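Help with the cost of hearing aids: frequently asked questions

The Vellance Hearing Fund helps adults pay for hearing aids, fittings and repairs when they cannot meet the full cost themselves. Please read these answers before you ring us.

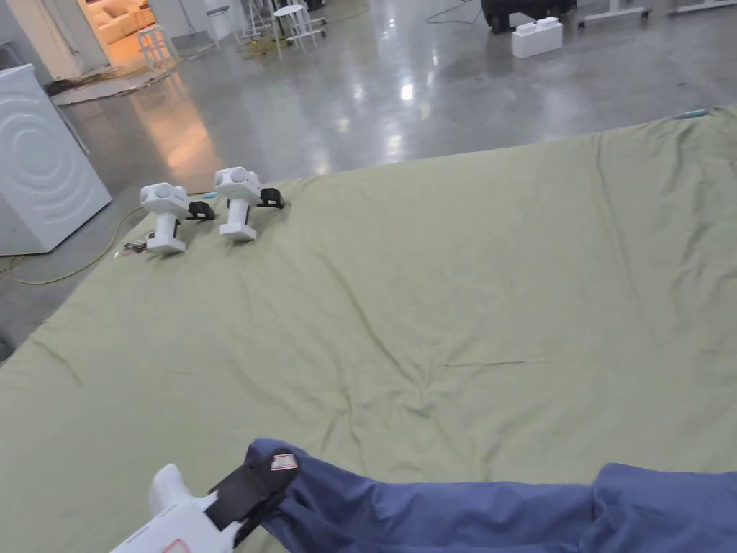
Who can apply?

Anyone aged 18 or over who lives in the Kurnotow area and has had a hearing test in the past year. You do not need to be out of work. We look at your household income after rent or mortgage, and at any savings above £2,000.

I already have insurance. Can I still apply?

Yes, but you must claim on your policy first. Send us the letter showing what your insurer has agreed to pay. If the policy leaves a balance, we can consider that part. If the insurer has turned you down, send the refusal letter instead.

How much does the fund pay?

It depends on your income band. People in Band A pay nothing towards the fitting and £40 towards each aid. People in Band B pay £200 in total. Your award letter will say which band you are in and what your share is.

Do I have to use a particular clinic?

Yes. Fittings must be done at a clinic that has an agreement with the fund. At present these are the Brundska Hearing Centre and the Subramaniam Clinic. We cannot pay for appointments anywhere else, even if you were referred there by your doctor.

If you had your hearing test at another clinic, that is fine. Ask them for a copy of the results and take it with you.

What do I need to send with the form?

– a copy of your hearing test results
– proof of address, such as a council tax bill or tenancy agreement
– your last two payslips, or a benefit or pension letter
– your insurer's letter, if you have one

Please send copies and keep the originals. We are not able to post documents back.

How long does a decision take?

Allow 42 days from when we receive the complete form. If something is missing we will write to you, and the 42 days start again once we have it. Applications received in August may take longer.

I have my award letter. What next?

Ring the clinic yourself and quote the reference at the top of the letter. Awards last six months. If you cannot get an appointment in that time, tell us before the award runs out and we can extend it once.

Can the fund pay me back for aids I have already bought?

No. We can only pay for work booked after the date on your award letter. Repairs to aids you already own are covered – use the separate repairs form and ask the clinic for a written quote.

Are batteries and ear moulds included?

The first set of moulds is included in the fitting. Replacement moulds count as a repair. Batteries are supplied for the first year only.

What if my income changes?

Tell us in writing. If your income goes down before your fitting, we may be able to move you to a different band. We do not ask for money back if it goes up afterwards.

Can someone apply on my behalf?

Yes. Fill in section 5 of the form and sign it, so that we have your permission to speak to them. If you cannot sign, we will need a copy of the power of attorney.

I was turned down. Can I appeal?

You can ask for a review within 42 days of the decision. Write to us saying why you think it is wrong and include any new papers. The review is done by someone who did not deal with your first application.

How do I contact you?

The phone line is open from 9.30am to 3pm on weekdays. Text relay calls are welcome. Both clinics keep paper forms at reception, including a large-print version.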